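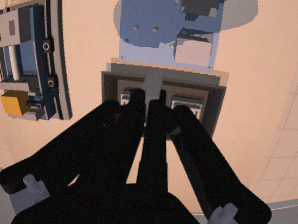 Search this notebook
Enter keywords

March, bench notes, simulator

Spent most of the morning on the small-parts job again, and I'm still turning over what Elba Iturra asked me at lunch: could one of these things tidy her kitchen junk drawer yet? I said no, and then talked for far too long about why (sorry, Elba!).

Picking a part out of a tray is the same chore as finding the right battery in that drawer. The fingers have to get down between the walls without knocking into the neighbor, and a person does that by feel while thinking of supper. Ours does it from numbers. I set up 151 tries overnight in the Larnix build and haven't read the log properly, so no verdict from me until I have.
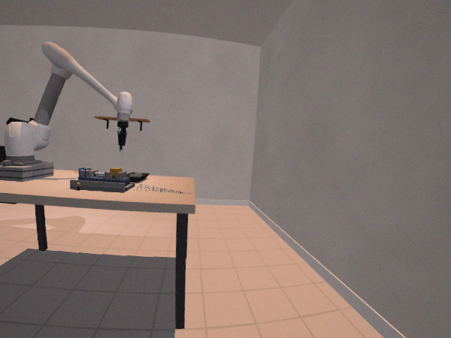

Trevor Sandhu thinks the shop floor will get there well before the house does, and I lean his way. At a bench you can bolt the arm down and decide where the tray goes – at home the tray is wherever the kids left it. He'd like to move the start pose 2 cm and run the lot again, which seems fair to me. I'd also like to try a slower approach, though he'll groan at the run time.

Still to do: read the log from try 17 on, ask Trevor which friction values he used, and write Elba a shorter answer.

Recent entries
Folding towels, part 7
Notes from the Culasdale visit
Sorting screws at Nasution

Contact the Sutell workshop | Copyright Sutell | Back to top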